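Two Grippers, One Messy Table

The automation lead at Lultik has spent most of the fall clearing the same small table. Plates, cups, chopsticks, wrappers and leftovers get set out, two robot arms sort them, and then everything is set out again. The company makes handling equipment for canteens, and before it commits to a finger design it wants to know which one can cope with what people leave behind after lunch.

We met at the workshop on a Monday, a little before ten in the morning. The lead asked not to be named because the purchase isn't final, but was happy to talk about the work.

The comparison is between two sets of fingers. One is a plain rigid pair from Wadex, angular and black. The other is a softer pair from Cuvus, with a rubber face that gives when it closes. Both go on the same arms and run under the same controller, so the fingers are the only thing that changes.

"We started with blocks, like everybody does," the lead said. "Both sets picked up blocks all day long. You learn nothing from that. So we went to trash and dishes."

The trash is real. Peanut shells go in one place, dishes in another, wrappers and tissues in a clear container at the back by the wall. Rice gets everywhere. The lead said rice is the one thing they don't ask the fingers to pick up. It has to be tipped off a plate, and that is a question of how well the plate is held.

"A plate is a thin edge lying almost flat. You have to get one finger under the rim or come down over the side of it. The rigid tips are narrow enough to get in there. The soft ones fold a little when they touch the tray, and then you're pushing the plate around."

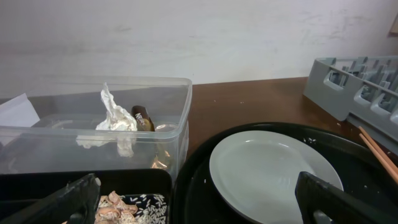
What the numbers say

Lultik has logged 930 pick attempts so far, 467 of them with the Wadex fingers. The lead doesn't want to publish success rates yet. The early runs were done with a different closing force, and 313 of the attempts will probably be thrown out for that reason.

"I could give you a percentage and it would look good on a slide. I'd rather run it again."

Where the lead is willing to be specific is on the types of failure. The soft fingers did better on anything that crushes or slips. Plastic cups, for instance, kept their shape. With the rigid pair the team had to lower the force for cups and raise it again for plates, and that meant the controller had to know what it was holding before it closed.

"That's work for the software people, and they have enough to do," the lead said.

Chopsticks went the other way. A chopstick is thin and it rolls. If the two fingers don't meet it at the same moment, it turns in the grip, and by the time the arm gets to the rack the end is pointing somewhere else. The soft face was supposed to help with this. In the lead's view it made things worse, as the stick sank in at an angle and stayed at that angle.

"With the hard ones you get a line of contact. It's either straight or it isn't, and you can see which. I prefer a failure I can see."

Seeing it is the job of the wrist cameras, and here the lead had complaints. The cameras sit close to the fingers, and a long object held between them can fill the middle of the view from top to bottom. Edges smear at that distance. The team talked about moving the mount back, but then the fingertips get small and the cable needs another route.

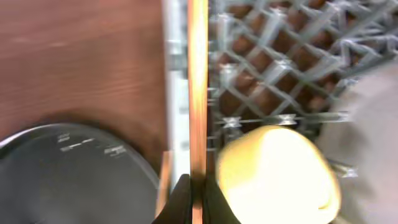

Wrist camera view with the gripper closed on a long, thin stick.

A second camera, higher up, covers the whole table. The lead called it the one everybody actually looks at. It gives both arms and the layout, and the operators use it to decide which arm should go first. The wrist view is for the last 50 millimeters.

The arms share the table left and right. The left one takes trash, the right one mostly handles dishes - although the center of the table belongs to both, and that is where they get in each other's way. Cable routing came up again at this point. The lead has gone through several versions and wasn't ready to call the current one finished. 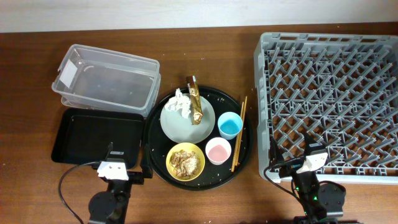 "Dish racks are harder than they look," the lead said. "You have all those pegs, they're at an angle, and the plate has to come in at that same angle. If it's off by a little, it rides up on top and sits there."

Placing, in fact, has taken more of the team's time than picking. A bad pick costs a few seconds and the arm tries again. A bad placement leaves something where the next item has to go, and a person usually has to step in.

I asked whether a third option was on the list. There is one, a two-finger gripper from Beneš with replaceable pads, and a sample set is on order. The idea would be a hard tip for rims and chopsticks with a softer pad farther down for cups. The lead liked it on paper but wondered how long the pads would last with grease on them.

Grease will get its own round of tests. So far the fingers have been wiped down between runs, and a canteen wouldn't do that. The next series leaves them dirty for a full shift, starting with the Wadex pair.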